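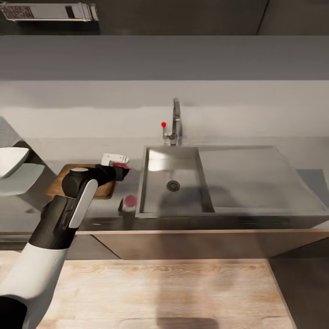 Girkby Hall, pre-show walk-round for the October tango weekend

I do this walk on the Friday at load-in and again an hour before doors. The printed sheet only has room for a tick, so I type my comments up afterward and post them for the visiting companies. If you're bringing a show to us, have a read, it'll save you ringing me!

Result codes: OK, FIX (before doors), WATCH (check again at the second walk).

1. Stage floor, surface
OK. I did it in socks, as always, because you feel a raised staple long before you see it. Swept twice. There's still a trace of rosin upstage left from the last company and I've had a good go at it with a damp mop.

2. Stage floor, joins and tape
FIX. The dance vinyl had lifted along one join, right where couples come around for the big turns. Pulled the old tape, cleaned the edge, laid new. Please don't put your own gaffer over it — heels pick it up and then it rolls into a lovely little sausage for somebody to trip on.

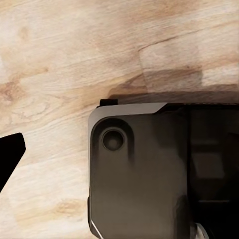 A reader's comment came in on this one after last season's sheet: our dancers found the center line too slick in leather soles, and could the mop be done the night before instead of the same afternoon? Fair point. I've moved it to the night before, and anything I do on the day is now spot cleaning only.

3. Front edge of stage
WATCH. White line is down and bright. The glow dots at the corners looked a bit tired after ten minutes in the dark, so they get a fresh charge under the work lights before the second walk.

4. Wings and crossover
FIX. Two costume rails parked across the crossover. I know, I know, it's the handiest spot in the building. It's also how the whole chorus gets from one side to the other in a blackout. Rails now live along the back wall, wheels locked.

5. Overhead
OK. Every lamp on the front bar has its safety bond, and I gave each clamp a wiggle from the tower. The Unitz hoist on the mid bar ran up and down without the groaning we had in spring. Its load plate says 384 kg and the company's drapes come nowhere near it.

6. Cables
OK, mostly. Ramps over every run the public can reach. The accordion player's pedal cable came snaking across the downstage corner, so we re-routed it behind the band riser and taped it flat.
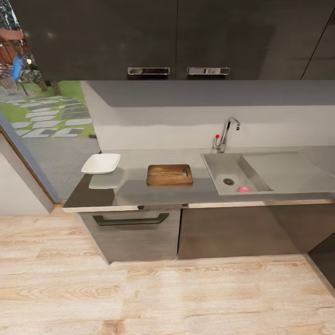
7. Band riser
FIX. One leg was short and the double bass would have been rocking all night. Leg adjusted, rail fitted at the back, and I stood on it and bounced like an idiot until I was happy. The chairs stay on the inner side of the marks.

8. Smoke and haze
WATCH. We're using the Gromon hazer on its low setting, water-based fluid only. Detectors over the stage are isolated from the desk and the isolation is written in the log, with a space to sign when they go back on. Sign it, please, even if you're desperate for your supper!

9. Exits
OK. All 5 doors open fully from inside with one push. Signs lit. The Murthy Street door was sticking last month and now swings beautifully after a bit of planing.

10. Dressing rooms and green room
OK. Kettle and hair tongs tested, floor dry by the sink, first aid box topped up with blister plasters (tango dancers get through a mountain of them). No candles, and that includes the birthday kind.

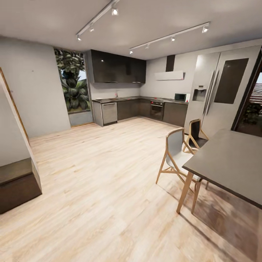
Kitchen and dining area, with track lighting on the ceiling.

11. House
OK. Aisle lights all working. One loose seat arm in row G, tightened. The photographers' spot is at the end of the back row, tripod legs inside the tape.

Still open for the second walk: glow dots, detector log, and a last look at that vinyl join once the company has rehearsed on it.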